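July, bench notes, after lunch

Crumb pickup again. Retno wants an answer on whether the Pletham tool can clear a kitchen counter or if we drop it from the chore list. 3,293 tries logged so far by hand, all chores together, and wiping and towel folding are way ahead of this one. Cups fine. Spoons mostly fine. Anything smaller than a pea - no.

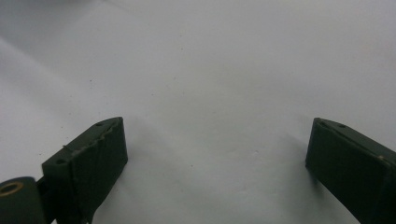
Counter chores are harder than the floor ones, I keep saying it. A floor vacuum doesn't need to see a crumb, it just goes everywhere. We have to find it first, then close on it. One dark speck left of center on a near-white top, couple of other particles you'd miss if you weren't looking, and the gap between the fingers takes up about half the width. Sutrisno's detector wants a minimum of 8 pixels. Good luck.

Also the left finger's upper ridge is all ragged, little teeth on it. Need a clean edge if we're ever going to scrape insted of pinch. Ask Gunawan to reprint both, finer layers.

Tried a plain rubber squeegee by hand, 5 passes, done in no time. Sort of depressing. Maybe the tool should just hold a squeegee.

To do
- reprint fingers
- speck labels for the 789 counter clips (Retno has half)
- squeegee mount, ask Sutrisno abuot the spare clamp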